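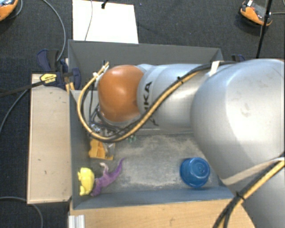 tendcombe_lefty
Has anybody else read the email about the winter kickball season? Registration went from six weeks of games to six weeks of games "plus a social package" and I can't get a straight answer on what the package is. As far as I can tell it's a wristband. I've played in the Trolgate league since it was one field and a cooler, and every year there's a new word for the same thing. The flyer talks about "connecting players," and by the time I got to the third paragraph my head felt like that bundle of black and yellowish cables looping all over the place. All I want to know is who we play, what time, and who brings the bases. Is it worth signing up or should we just rent the gym ourselves?

Posted Tuesday, December 19, 2023
14 replies

bigfoot_mapplebeck
Freya here, captain of the Wojcik Wallbangers. I asked the same thing. The answer I got was that the package covers the opening party and the end party. We didn't go to either one last year. Half my team has kids and the parties start at nine.

arsen_h
You two complain every season and every season you sign up. It's a rec league. Somebody has to book the gym, line up the refs and chase the people who don't pay. I'd pay extra just so I don't have to do it.

tendcombe_lefty
Fine, but which refs? We had one game last winter where the "ref" was a guy waiting to play in the next game. He called my double a foul while eating a burrito.

arsen_h
It was foul.

tendcombe_lefty
It hit the line.

Torquil F
Can we go back to the money. The email says the league had 2,406 players across all sports this year and calls that a record. Then the website says 3,967. Those can't both be the same thing. My guess is the big one counts you again each time you sign up, so I'm in there for kickball, dodgeball and that awful cornhole night. If they're going to brag about how big it is, then ask why the price goes up when it should be getting cheaper to run.

lamisi_plays_second
It doesn't get cheaper to run. Gym time in winter is what it is, and the school gyms want insurance on top. I helped run a volleyball league before I moved here and we lost money every winter and made it back in the summer. I don't love the price either but I don't think anyone is getting rich off kickball.

Torquil F
Then say that in the email. "Gym costs more in winter." Done. I'd grumble and pay. What I got was a paragraph on community and a discount code for Cullix socks.

bigfoot_mapplebeck
The socks are bad, by the way. Mine had a hole in the heel by the second game.

kat_yar
Ashok, free agent two seasons running. I'll stick up for the parties a little. I didn't know a single person in town and the opening one is how I got on a team. If you've already got fifteen friends to play with, sure, you don't need it. I doubt a wristband is worth what they're asking though. Make it optional.

arsen_h
Optional I could live with.

tendcombe_lefty
So back to renting our own gym. I called the Tendcombe rec center and they quoted me $2,000 for the season, one night a week, two hours. Split that over four teams and it's less than what the league wants. We'd need our own balls and somebody to ref.

lamisi_plays_second
Did that quote include the insurance? Ask them in writing. When we did volleyball the price on the phone and the price on the contract were two different animals.

tendcombe_lefty
She said "should be included."

lamisi_plays_second
Right.

arsen_h
And when a team quits after week two, you're covering their share. Have fun with that.

bigfoot_mapplebeck
Collect it all up front. I'd put the Wallbangers in if the insurance thing checks out and there's no nine o'clock start. I'm not signing anything off a "should be." Call her back and post what she says.

tendcombe_lefty
Calling tomorrow on my lunch. If it's more than the league I'll sign up with the rest of you and wear the wristband.

Share this thread: 6 shares

Recent threads
Lost: gray hoodie, Trolgate field 2
Dodgeball headshot rule, do refs ever call it?
Sub needed for Thursday cornhole
Best shoes for slick gym floors
Are co-ed kicking order rules changing this winter?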